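Clearing the Tables: what a semester of paper cups taught me about shared desks

Project report, Shared Spaces unit
Supervisor: Zübeyde Karaca
Handed in 4 March 2026

I picked this topic because I was sick of the tables on our floor. You sit down to do your reading and there's somebody's cup, somebody's pen, a muesli bar wrapper, and you either move it all or you work in the little square that's left over. So when Zübeyde said our project could be on anything to do with how people use a room, I already knew (my housemates had been hearing about it for ages!).

The question I ended up with was pretty simple. What gets left on a shared table, and does it matter what sort of table it is? I started watching in October, in the study room on the second floor of the Clusterwood building, and I kept a notebook the whole way through. My first plan was to do the whole building but Zübeyde talked me down to one room, and I'm very glad she did.

The room has two kinds of table. The old ones are brown and scratched up and have been there forever. The newer ones are white and smooth, and they're pushed up against the wall with nothing on them to begin with. I thought people would look after the white ones better. A cup on a brown table sort of blends in, but on a white one you can't miss it, so I figured you'd feel a bit guilty walking off.

Over the whole project I logged 53 left items. I wrote down what it was, which kind of table it was on, and where on the table it was sitting. I did that part with a really basic grid, just front, middle and back, drawn up in my notebook with a ruler. Cups won easily. Pens were second, which surprised me, because I'd have thought people would want their pens back.

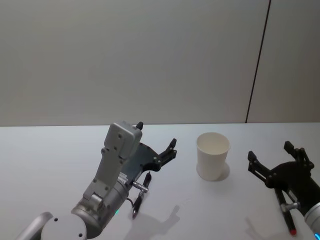

Figure 1. White paper cup and black pen at one of the white tables, plain grey wall behind.

The cup and the pen turned into my favourite pair. So many of the pages in my notebook have the two of them together. My theory is that they're both things you pick up and put down while you're thinking about something else, so neither one feels like "your stuff" the way a laptop or a jacket does. Nobody in my log left a jacket.

Now the colour thing. I was wrong! The white tables had more left on them than the brown ones did. I went back through the notebook twice to check I hadn't mixed up my columns. When I asked a few people about it, the answer I got most was that the white tables look like somebody is going to come and wipe them anyway. One girl said the brown tables felt like a kitchen table at home and her mum would kill her.

For the last part I tried a small change. I put a bin at the end of the row of white tables and a jar for pens next to it (an old Virnell jam jar, label still half on). I left them there for three weeks. The cups dropped off quite a lot in my notes. The pen jar filled up, then emptied, then filled up again, and I have no idea if the right pens went back to the right people.

Things I'd do differently. I only visited in the afternoons, so the morning coffee crowd is missing completely. I also sat in the same chair nearly every time, and by the end people knew who I was and what I was writing down, and one bloke started waving his empty cup at me on his way to the bin. That has to have changed the numbers. And I should have written down whether each cup was empty or not. I only thought of it after I'd tipped one over my notes.

If someone wants to carry this on next year, the grid pages are in the Worken folder with my name on it, and the pen jar is still on the windowsill.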